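Llevo semanas leyendo comunicados de empresas que se declaran comprometidas con la igualdad racial y he hecho lo que casi no se hace: ir a buscar los anteriores, los de hace unos años, a ver qué prometían. Abro hilo.

Empiezo por Kerus. En su momento publicó un texto muy sentido, fondo negro, letra blanca. Prometía revisar la selección de personal, publicar datos de plantilla cada año y crear un canal de denuncias externo. Tres compromisos, con verbo en futuro.

Los datos de plantilla salieron una vez. El documento tiene 44 páginas y la palabra "racismo" aparece 7 veces, todas en el prólogo. Lo demás es "diversidad", que ahí dentro incluye desde el horario flexible hasta el menú vegetariano del comedor.

El canal externo existe, sí. Lo gestiona Stundwood, que es también la consultora que le lleva a Kerus los despidos. No digo que haya nada ilegal. Digo que yo no llamaría a ese teléfono.

Me contestan por privado que "al menos hacen algo". Vale. ¿Qué algo? Si me lo explicáis con un dato, rectifico aquí mismo y lo fijo arriba.

Sigo con las formaciones. Curso en línea sobre sesgos inconscientes, 47 minutos, test al final y certificado en PDF. Lo han hecho 640 personas en la sede y los dos almacenes, según la propia empresa. ¿Qué ha cambiado en los ascensos desde entonces? No consta. Lo pregunté por escrito y me mandaron otra vez el enlace al curso. 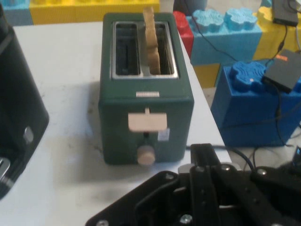 Hilo y foto: @lapreguntaincomoda
Editado en diciembre para corregir una errata

Retomo. Con la vivienda pasa algo parecido y ahí me pongo más serio. Las inmobiliarias del barrio de Surkcombe firmaron un código de buenas prácticas para no filtrar a inquilinos por apellido o acento. Muy bien. El código no dice quién comprueba que se cumple ni qué le pasa a quien no lo cumple.

Conozco a gente que ha llamado por el mismo piso con dos nombres distintos en la misma mañana. Con uno, "ya está alquilado". Con el otro, visita a las cinco de la tarde. Eso no lo arregla un sello en el escaparate.

Y antes de que venga el de siempre: ya sé que una anécdota no es una estadística. Por eso llevamos años pidiendo que el ayuntamiento haga las llamadas, las registre y publique el resultado con nombre de agencia. Cuesta menos que una campaña de carteles.

Un caso que sí me hizo dudar de mi propio pesimismo: la fundación Namboodiri. Publican las quejas que reciben, cuántas archivan y por qué. Las cifras no les dejan bien. Precisamente por eso me las creo un poco más – un poco, que tampoco he visto los expedientes.

Lo que pido es bastante aburrido. Fecha, responsable, presupuesto y un sitio donde mirar si se hizo. Si un comunicado no trae esas cosas, para mí es publicidad, aunque esté muy bien escrito y aunque quien lo firma se lo crea de verdad.

Si trabajáis en alguna de estas casas y tenéis el informe interno que nunca salió, mensajes abiertos. No publico nombres.

Edito: me dicen que Kerus prepara un segundo informe de plantilla. Cuando esté colgado lo leo entero y lo añado aquí debajo.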